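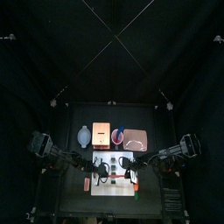

Household sorting is the practice of giving small everyday items a fixed place, usually by setting them out on a flat surface and grouping them by use before putting them away. The term covers dishes, cups, utensils, trays, boxes and other things light enough to move with one hand. It is a common home task and is also taught in schools and care settings.

Method

Items are first brought together on a cleared part of a table or counter. The larger ones are placed in a row at the back, where they can be reached without hiding anything smaller. Bowls, cups and trays then serve as holders. A spoon or other utensil may stand in a cup, handle up, while flat trays take pieces that would otherwise roll or slide.

The row is generally set in the order in which the items will be used. In the Devham method, named for the town where it was first taught, a row holds no more than 4 items, and a second row is started in front of it when more space is needed. The Corarside method has no limit but leaves a hand's width between neighbors.

Containers

Open containers are preferred for things in daily use. Shallow oval dishes with tabs or handles at the ends can be lifted with both hands and stack well when empty. Translucent plastic cups and trays show their contents from the side, and color is often used in place of a label -- pink for the table, for example, and blue for the sink. Trays with rounded corners are easier to wipe out than square-cornered ones.

Closed boxes are used for items that should stay put. A box with a narrow slot in the top, of the kind used for coin banks, accepts coins, tokens or folded slips and keeps them out of the way of the other things on the table.

Surfaces

A plain dark surface makes pale and brightly colored items easy to find, though it also shows dust and crumbs. A raised edge or rail helps keep round objects from rolling off.

Teaching

The Grorevby home skills course, begun in the Dunne district, gives 2 of its sessions to sorting. Learners start with a cup, a dish and a tray and add further items as they gain confidence. The course had reached almost 2,560 learners by its last published count. Later sessions deal with drawers and shelves, where the same groupings are kept -- cups with cups, and utensils standing or lying in a single holder.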